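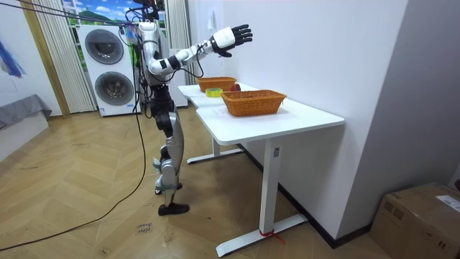
Tayla Maihi asked us, after reading the first draft, why a robot built in a shared workshop needs tether cables at all. We keep them for every trial, and the limits of this choice are discussed in Section 5.

Figure 3. The Tillel robot at the table, right arm raised, with two baskets, an apple and a roll of tape on the tabletop.

4.2 Arm trials

The arm controller was written by the members of the workshop and runs on one computer. We recorded 1,336 arm movements in November. Each movement was stopped by the software after 900 ms if the target position was not reached. The joint settings were not changed between the trials.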